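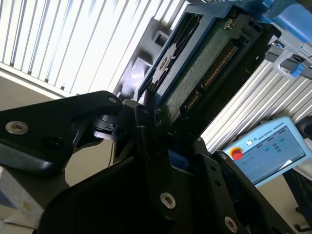

Grundo Forums > Scripting > Runtime

Symbols removed from library still show up after publish

narnelside_dev
Posted 08/09/2024

I have a Grundo project with a main timeline and one linked symbol called card_small. At runtime I make copies of it in a loop and place them in a grid. That part works.

What doesn't work is getting rid of them. When the user goes back to the menu I call removeChild on every card, and they disappear from the stage. But the object count in the debugger never goes down. After going back and forth a few times I'm at 600 objects and the menu animation starts to stutter.

The loop makes 60 cards each time. There is nothing else on the stage except a background and two buttons. Am I missing a step?

claltell
Each card probably has an event listener on it. Removing something from the display list doesn't remove its listeners. If the listener is on the stage or on a timer, that object still points to the card and the card stays in memory.

Post the code where you make them.

narnelside_dev
Yes, every card listens for the resize event on the stage so it can move itself. I also push them all into an array called cards.

for (i = 0; i < total; i++) {
 c = new card_small();
 stage.addEventListener("resize", c.onResize);
 cards.push(c);
 grid.addChild(c);
}

claltell
Then you have two things holding on to them, the stage and the array. Before you remove the card, call stage.removeEventListener("resize", c.onResize). After the loop set cards.length = 0.

Saeed D.
I'd do it differently. Don't have every card listen for resize. Put one listener on the grid and let the grid lay out its own cards. You have one thing to clean up and the cards don't need to know about the stage at all.

I would also stop creating and removing them. Make the cards once, keep them in a pool, and set visible to false when you go to the menu.

claltell
Agree on the single listener. Don't agree on the pool. It's a menu and a grid of cards, and a pool is more code to get wrong. People forget to reset the text or the frame number and then ask here why old data shows up on new cards.

Saeed D.
Resetting is one function. If card_small has any nested clips in it, creating the whole set at once gives you a visible pause on an older machine. I had that on a catalog project with 70 thumbnails and the pool fixed it.

claltell
Were the thumbnails loading bitmaps?

Saeed D.
Yes.

claltell
Then the pause was the bitmaps. You would have seen the same improvement by caching those and leaving the symbols alone.

Saeed D.
Maybe partly. I didn't test them separately.

shirin_m
One more thing to check. If card_small has a looping animation inside it, it keeps playing after you remove it from the stage, until it gets collected. With the pool it keeps playing the whole time, because visible = false doesn't stop the playhead. You need to call stop() on the nested clip in either case.

narnelside_dev
It does have one, a small glow on the border. I didn't know it kept running.

I tried the first fix. Removed the listener and emptied the array. The count still goes up, but by 6 each time where before it was the full set. So something is better but not all of it.

shirin_m
How many columns is your grid?

narnelside_dev
Six.

shirin_m
Then look at whatever you do per column. Do you have headers or a separate container for each one?

narnelside_dev
There is a column label, text field only. I make it in buildHeader() and that gets called from the same place. I never remove those. They sit behind the menu background so I didn't see them.

shirin_m
That's your six.

narnelside_dev
Removed them in the same cleanup function and the count now goes back to where it started. I went back and forth for about five minutes and it holds. Also added stop() on the glow.

I'm going to move the resize code to the grid like Saeed said. Leaving out the pool for now.

Saeed D.
Fine. If you ever put images on the cards, test it again on a slow machine.

admasu
Which version is this? In the July update I see the count drop a few seconds after the removal, not right away. I thought I had a leak too, but it was only the collector running late.

narnelside_dev
The July update, yes. Same for me, it takes a few seconds to come down.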